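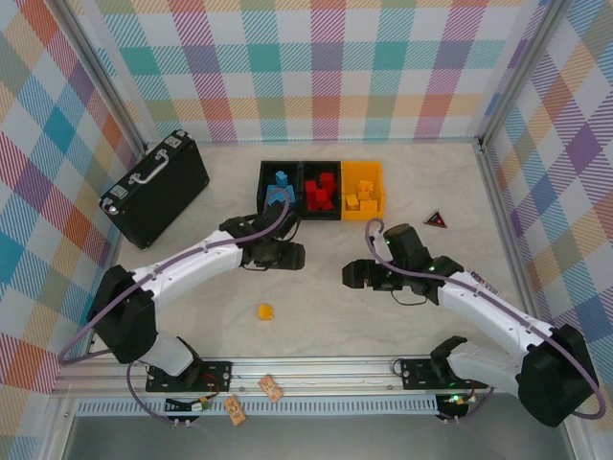
Our project reviewed the Tanguy two-arm kit, which the department leased from Rimwood in February. We wanted to know if first-year students could use it for a block sorting task without outside help. The task uses three open bins with blue, red and yellow blocks, one color to a bin, and the arms work from a single rail along the front. Mutua Chege wrote the control script and Pramila Ahuja kept the log.

Setup took 40 minutes with the printed guide. The section on cable routing was too short – we had to email Rimwood twice. We ran 60 trials in all.
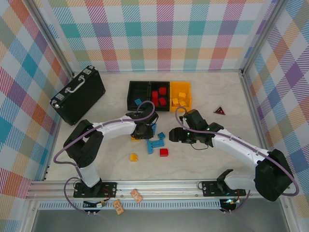

Figure 2. Loose blocks between the two arms, with the black bin on the left empty.

Yellow blocks gave the fewest errors. Light blue ones were missed most often, and we did not find out why. The lease is $400 a term. We would lease the kit again, but only with a longer guide.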